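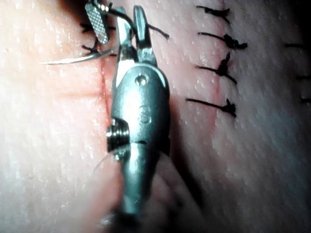 Continuing Education Grants: Applications Now Open

The Bronley Health Foundation is pleased to announce that applications for the next round of continuing education grants are open to all clinical and support staff at the Hurside and Cheon sites. Completed forms must reach the Education Office by 21 August 2021.

Grants of up to $2000 are available for courses, examination fees and professional memberships. Staff enrolled in a degree program may request up to $4000, payable in two parts. Travel and lodging are not covered in this round.

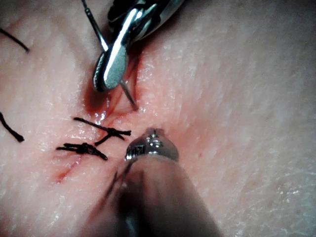 Metal instrument jaws above a sutured incision.

Applicants must have completed six months of service and must hold a permanent position of at least 10 hours per week. Staff who received a grant in the previous round may apply again, although first-time applicants will be considered before others. A short statement of support from a department manager is required with each form.

Vimala Marar, Director of Education, has asked that applicants describe their course of study in plain terms and attach a copy of the fee schedule. Forms received without a fee schedule were returned in March, and several applicants missed the deadline as a result. 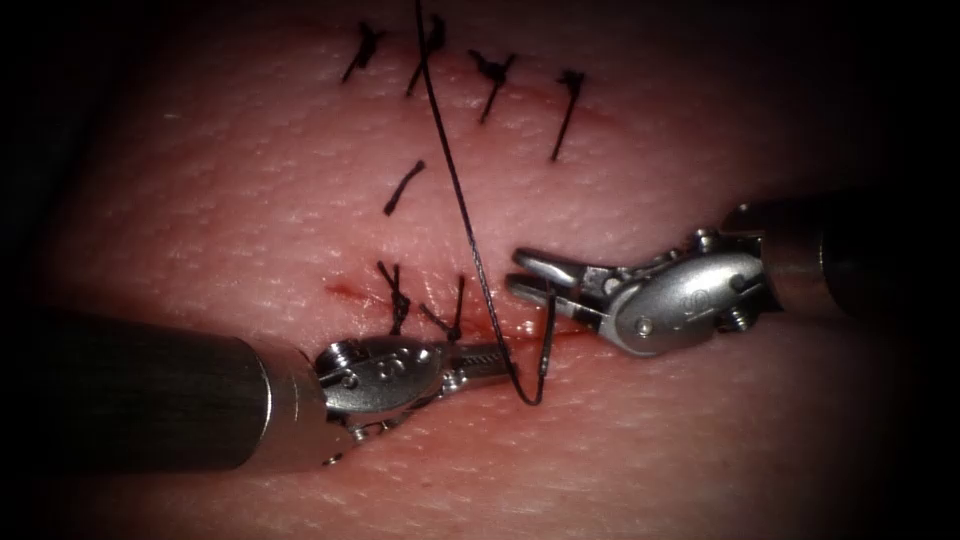
Decisions will be sent by letter to the home address on file. Staff who have moved recently should update their details with Human Resources before applying. Payments are made directly to the school or professional body wherever possible. Receipts for fees already paid should be sent to Dinesh Raju in the Finance Office, with the employee number written on each page.

Forms may be collected from the Education Office in the Nonard Building or requested by internal mail. Night staff may leave completed forms in the locked box beside the office door.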